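Lutia Grasp Kit: the desktop arm I use for my ring-grasping work

Updated February 13, 2026

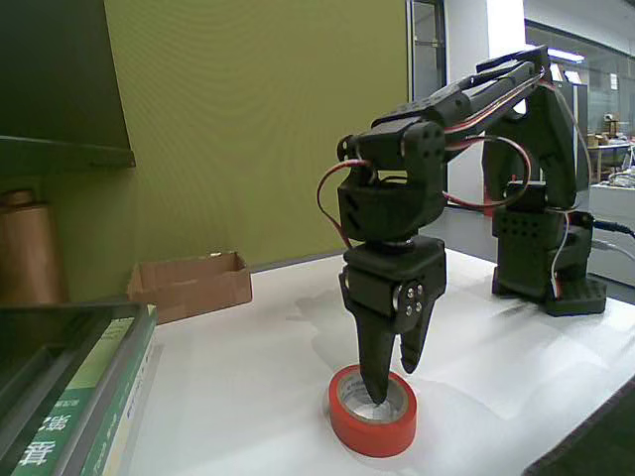
What it's for

I put the Lutia kit together for one rather narrow question: can a cheap two-fingered arm learn to pick up ring-shaped things by putting one finger down the middle? Tape rolls are my favourite test object (everyone has one, and they're awkward in all the right ways). The long finger goes inside the ring, the other stays outside, and then you close up and lift.

How I train it

I drive the arm by hand through the whole pick, record the joint positions and the camera view, then train a small policy on the lot. The current model saw 1247 recorded picks. I started with 305 and it was hopeless, it kept landing on the rim!

The change that helped most was the Judano trick, my name for stopping above the roll and taking a second look before going down. With the pause, 175 test picks gave me 46 misses, nearly all of them with the roll close to the base where the wrist runs out of room. Still working on that bit.

What you get

Black bracket arm with servos, drilled base plate, two-fingered gripper, wiring loom
The recorded picks and trained model, as a download
My notes on the Baranauskienė calibration routine (do this first, please)

You'll need your own table, tape and computer. Power supply is the Ceretti one, sold separately.

Next batch

Should be ready in September. Drop me a line if you want one put by.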